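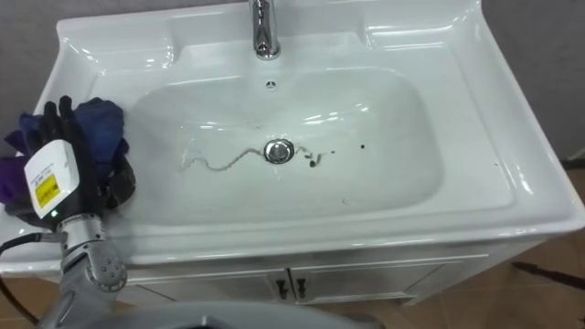

Section 3: Finding your dominant eye with the Jasell card set

Most people have one eye the brain trusts a little more for lining things up. Doesn't always match your writing hand. The Jasell set lets you check at home or in a classroom, no special skills needed. Read Section 2 first if you haven't unpacked the cards yet.

What you need

Hole card (the gray one)
Target card
Distance cord
Record sheet and a pencil
A second person, if you can get one. Not required but it goes quicker.

Setting up

1. Stick the target card to a wall at eye level. Sitting eye level if you'll be sitting. Use the putty from the lid pocket, not tape – tape lifts the coating.

2. Stretch the distance cord straight out from the wall. The knot is where your toes go. Anything closer and both eyes fit through the hole and you get a useless result.

3. Lights on. Even light on both sides of the face if possible. A bright window on one side can pull the result that way.

4. Glasses or contacts stay on if you normally wear them for distance. Reading glasses off.

Note: The older Lillell set came with a shorter cord. Don't mix the two. If your cord has no knot it's a Lillell cord, put it away.

Running the test

1. Hold the hole card in both hands, arms all the way out. Both hands matters. One hand and people drift toward that side.

2. Both eyes open. Look at the black dot on the target card.

3. Bring the hole card up quickly untill you see the dot through the hole. Don't fiddle with it.

4. Hold still. Close the left eye. Dot still there? Write L-closed: yes or no.

5. Open, find the dot again, then close the right eye. Write R-closed: yes or no.

6. Put the card down, shake your arms out, repeat. Do 5 rounds total.

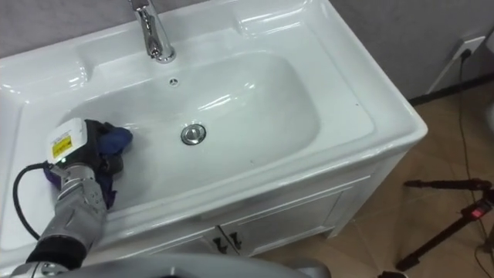 If you can't close one eye without the other one going too, have the second person cover it with the blank card. Plenty of people can't wink on one side. Covering works just as well, only don't touch the eye or press on the lid.

Reading the record sheet

Dot stays when the left eye is closed: right eye is leading.
Dot stays when the right eye is closed: left eye is leading.
Dot stays both times: you're too close or your arms are bent. Redo that round.
Dot gone both times: card moved. Redo that round.

Same answer every round, that's your result. If it's mixed, rest a few minutes and run another set. Still mixed? Write "mixed" and move on. Some people really don't have a strong preference, and it can change with distance and where you're looking.

Caution: This is not an eye exam. It says nothing about how well you see. If one eye is suddenly blurry, or you're seeing double, skip the cards and call an eye doctor.

Caution: Kids under 5 shouldn't use the hole card without an adult right there. The edges are stiff.

Classroom use

Gaetano Pellegrini wrote the classroom sheet and it's still the one to use (back pocket of the folder). Pairs work best. One tests, one writes, then swap. Keep the tester from saying the answer outloud or the next kid copies it.

Record writing hand in the last column, but after the test. Ask first and they start guessing what the answer is supposed to be.

Cards too worn to read? Replacements come in packs of 2, order under Lanham parts. Ask for the matte ones – the shiny ones glare. Corrections to this section go to Gráinne Keogh.

Next: Section 4, hand clasping and arm folding.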